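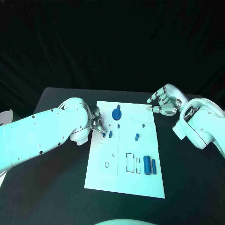
**Norngate Robotics Club - members' help pages**

## Left hand keeps missing the small pegs on the board task. Any tips?

**Posted by Thérèse Hawthorne**

Hi all, I'm in the student team at Lurnulville and we're getting ready for the two-arm assembly challenge in August. The task is the white board with the printed outlines, and all the blue pieces have to end up in their right places. We've called our program Chan (long story, it was going to be an acronym and then we gave up).

The big cylinders are going fine. It's the little pegs that are driving me up the wall! The left hand closes on one nicely, lifts it, goes across to its slot and then comes down a tiny bit to one side. Sometimes it catches the edge and the peg tips over, sometimes it just lets go too early. We did 71 tries with the same peg last week and I've got a notebook full of crosses to show for it.

Things we've already done:

- slowed the whole arm down
- measured the board again (twice, with two different rulers)
- swapped the order so the small pegs go first

None of it made much difference. The right arm doesn't have a job in this part, we just park it over the far corner of the board. Could that matter? I've got a feeling it's something silly and I'd love to sort it before our next session, which starts at 4 pm and always seems to be over by five past.

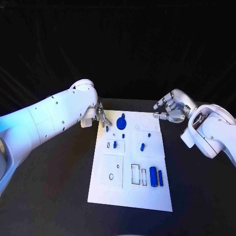
*Page last changed: August, by the help pages team*

**Posted by nunness_nick**

Ooh, I know this one, we had the very same thing at Nunness last year. I'd bet on your board moving. A sheet on a smooth table will creep a little each time a hand touches it, and you'd never spot it by eye until you're well off. We drew a pencil mark on the table at each corner and after one run we could see daylight between the mark and the sheet - I nearly cried.

Tape all four corners down, and do it with the arms out of the way so you aren't leaning over them. Then teach your positions again from scratch. Don't try to patch the old numbers, we wasted a whole evening on that.

The other thing I'd look at is how the hand is holding the peg. If it's leaning over between the fingertips then the bottom end isn't where your program thinks it is, and on a short peg you've got hardly anything to play with. What helped us:

1. Pick the peg up and stop. Just have the arm hold it still a little way above the board.
2. Get down to table height and look at it from the front, then from the side. If it leans, open the fingers, move the grip point a touch and go again.
3. Once it's hanging straight, bring it over the slot and stop again before you let it go down. You'll see straight away if you're off, and which way.
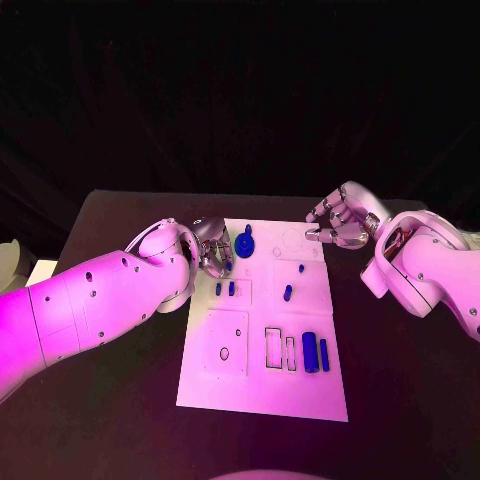
### If it's still missing after that

Try it in a different light. I mean it! If your program uses a camera to find the pieces, a change of colour in the lighting can shift where it thinks the edges are. We ran ours under pink light for a bit and learned more from that than from a week of fiddling with speeds. If you're only playing back fixed positions then the light won't matter at all and you can skip this.

As for the right arm, I'd leave it parked. Just check it's high enough that the fingers can't brush the sheet on the way in.

**Posted by gadgetgran**

have you tried turning the speed down? ours is set to 800 and its fine

**Posted by Thérèse Hawthorne**

Thanks both! (We did slow it down already, but I'll have a look at what our number is. I don't think our settings go up to 800 so it might be a different kit.)

Nick, you were right about the creeping. I did the pencil marks and the sheet had slid by roughly 3 mm over one afternoon, all in the same direction. It's taped down now and I've started teaching the positions again. I also put in the stop above the slot like you said, and 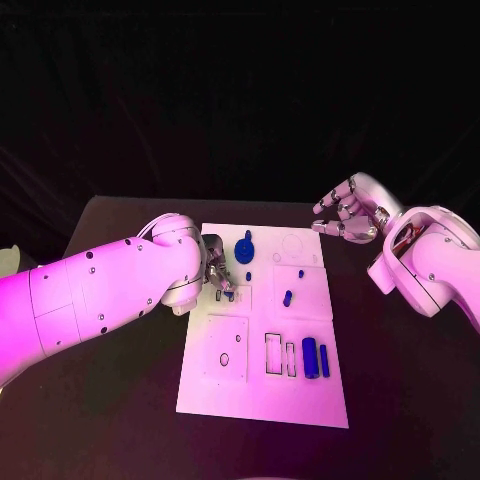

I can't believe we weren't doing that from the start, it makes it so much easier to talk about what's going wrong when everybody can lean in and look at the same thing. The peg was leaning too, only a bit, but enough. I've moved the grip point lower down and I'm going to run the whole lot again next session with the new positions.

One more thing while I've got you - do you teach the gear piece before or after the pegs? Ours is close to where the left hand comes down and I keep worrying about knocking it.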